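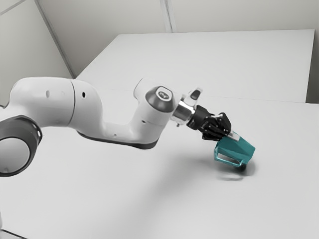
Visit report: the Floltix open day at Lorkmont
Posted Sep 6, 2022

I went to Lorkmont because we had been sent the Urkon brochure twice and I wanted to see what was being sold before anyone at our place signed for it. We pack small parts into plastic bins, by hand, in a building with uneven floors and bad light. Floltix says Urkon is made for firms like ours. It is a planning and training service: you tell them your arm, your gripper and your parts, they build your bench on a computer, work out the picking there, and hand over a program that you load on to the real thing.

The open day ran from mid-morning until they started stacking the chairs. Coffee was good, parking was poor. The signs from the main road still point to the firm that had the unit before, so leave time for that.

What was shown

Most of the day took place on a large screen. The main demonstration had a white simulated arm with a black fingered gripper holding a teal, bin-like object just off a white table. It is nicely drawn. There is a proper highlight on the metal collar at the wrist and a soft shadow under the bin, and the people near me were plainly taken with it. I was less so. The table has nothing else on it. The walls are plain and pale. I have never worked at a bench like that and I don't expect to.

The bin was held at a slant, one lower corner nearly on the table, with the fingers curled round the top part of it. I asked how much of the job was getting hold of the thing and how much was setting it down square, since in our work the second causes most of the swearing. The answer was that both are "handled in the same policy". I asked what happens if the bin has screws in it and they all slide to one end. I was told that loads can be set in the software. Can be set by whom, I asked, and the reply was that it would depend on the package.

There are two packages. The cheaper one gives you the software and a library of ready-made objects, 784 of them, which was mentioned often. I scrolled through a good part of the library on one of the laptops at the back. Plenty of bins, cups, blocks and brackets. Nothing floppy that I could find, no bags, no cable, and nothing with a lid that comes off when you pick it up wrongly. A large number of stiff objects is still only stiff objects. The dearer package has Floltix staff model your own parts, up to 5 in the first year, with more charged separately. We handle well over that before the first tea break.

Prices were not on the handout. I was offered a call.

Trying it

Visitors could have a turn at the laptops, and to be fair to Floltix they let you do more or less what you liked. You choose a starting place for the object, press run and watch. I moved the bin to the far part of the table and the arm reached it without trouble. I turned it on its side and it managed that on the second go. I then put it hard up against the table's edge and had three failures in a row, the last of which sent the bin through the tabletop and out of sight below. The young man looking after that laptop reset it quickly and said the contact settings on the demo build were "a bit loose". I believe him, but contact is what I would be paying for.

Speed was good. A run that would take an afternoon on a real arm is over in the time it takes to find a pen. If you are choosing between two grippers, or want to know whether an arm will reach the back of a shelf before you bolt it down, I can see the use. That is a smaller claim than the one in the brochure, which talks about going live "without touching the hardware".

The real arm

There was one real cell, in a side room, and we went through in small groups. It was run from a program made in Urkon and it picked up plastic blocks and put them in a tray. It did this well enough while I was there. The blocks sat in marked positions under a bright lamp. When I asked whether we could move one a little way off its mark, the group was told there wasn't time before the next lot came in. I waited and asked again at the end of the day, and by then the cell had been switched off.

I also asked for the name of a customer using it in daily work. They gave me Aravena, who have had it since May and pack fittings. Aravena had a table by the door and were friendly. They use Urkon for layout and do the final teaching of the arm by hand, the old way, over a couple of days. They seemed content with that, and said it had saved them buying a longer arm than they needed. They did not claim more.

Questions I sent afterwards

Can we supply our own part drawings on the cheaper package, and in what format?
How is the friction of a worn or oily surface set, and by whom?
What did the last customer's success rate look like on screen, and on the bench?
Who pays for the return visit when the two do not match?
Do we keep the models if we stop the service?

I have had replies to the first and the last. Drawings are accepted but have to be checked by Floltix, which is chargeable. Models stay with them unless bought out.

My advice to our side is to ask for a trial with one of our own bins, full, on our own bench, with the lights as they are. Floltix have said a trial is possible in principle. I have written back asking for a date, and until there is one I would leave the order form in the drawer.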